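Speaker notes: Before You Sign for the Arm
Budget planning session, May 12, 2020
Running time 40 minutes, with questions at the end

Opening. Don't thank the organizers for too long. Start with the number.

The quote from Momumetti had one big figure on page one and everything else on page six. Ask the room who reads page six. Wait for hands. Then say that I didn't, the first time, and I sat through the budget meeting in January with a spreadsheet that was wrong in four places.

What I was asked to do: plan the purchase of one tabletop arm for sorting and pick-up work with soft goods. Small objects, mixed shapes, a bowl or a bin to put them in. Two vendors on the list, Momumetti and Bensaid, plus a leasing offer through Pluris that came in late and that I still don't fully trust. Software from Clirora in all three cases, which should make you wonder how much competition there was.

Say plainly: I am not against buying. I'm against buying on the demo.

About the demo. Vendors bring blocks. Hard edges, bright colors, all the same size, set out on a grid. Of course the arm picks them up. My grandmother's salad tongs would pick them up. Ask for your own objects on your own surface, and ask before the visit, in writing, so the sales engineer can't say the bench isn't set up for it. If your surface is cloth, then bring cloth. Fabric bunches, and a finger that comes in low can push a fold along in front of it.
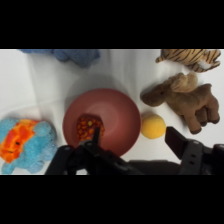
Soft toys are a cheap stress test and I recommend them to anyone with a small evaluation budget. A stuffed horse lying on its side has legs, a mane and a muzzle, and every one of those is a different grasp. Fuzzy plush gives you no clean edge. A small ball can roll off while the gripper is closing. Put a patterned cloth item in a bowl and ask the vendor to take it out without dragging the bowl along. Then have them do it again with the lights changed. Write down every try, including the ones they want to restart.

(Pause here. Someone usually asks about success rates. Give the answer below.)

We asked each vendor for their figure. Both gave one. Neither would say how many tries it came from or who chose the objects. I left that row in my comparison sheet blank and I'd suggest you do the same. A blank row is more useful in a budget meeting than a percentage you can't defend.

Costs. Go slowly on this part.

The arm is the line everyone argues over, and it moved very little between the two quotes. Look at these instead:

Finger pads. Sold in sets, treated as consumables, no stated life. Ask for one.
Wrist camera and its cable. Check whether the cable is covered by the warranty. Ours was listed as an accessory.
Spare fingers. Bensaid wanted $156 a pair. Momumetti wanted $122 but only in a kit with parts we'd never use.
Clirora seat. $1104 a year per station, and the first year was folded into the price so that it looked free.
Staff time. We planned roughly two days for setup. Double that on your own sheet before anyone sees it.
Floor space, power, a table that doesn't wobble. Facilities will bill you for the table.

On leasing. The Pluris offer has a low monthly payment and a return clause that I read three times. "Normal wear" isn't defined. For a machine whose fingers press against things all day, I'd want it defined. If you do lease, photograph everything on delivery day and get the pad wear limit put in as a number.

On training data. If the vendor says the arm will learn your task from recorded examples, ask who records them. It's you. Put those hours in the budget under labor, with a name next to them, or they'll come out of somebody's evenings. Ask also who keeps the recordings if you cancel the Clirora seat. I have asked twice and I have a very friendly email that doesn't answer it.

Slide with the decision table. Don't read it aloud. Point to the last column, "what happens if we wait a year." For our workload the answer was that people keep sorting by hand and it costs us very little. That may not be true for you, so fill it in before you fill in anything else.

Where we stand: no order placed. One paid trial requested from Bensaid, our objects, our cloth, our table. If they agree in writing I'll bring the tally sheet to the next session.

Questions. If asked which vendor I prefer, say the one that sends the spare parts list first. Leave the handout by the door, page six is on the back.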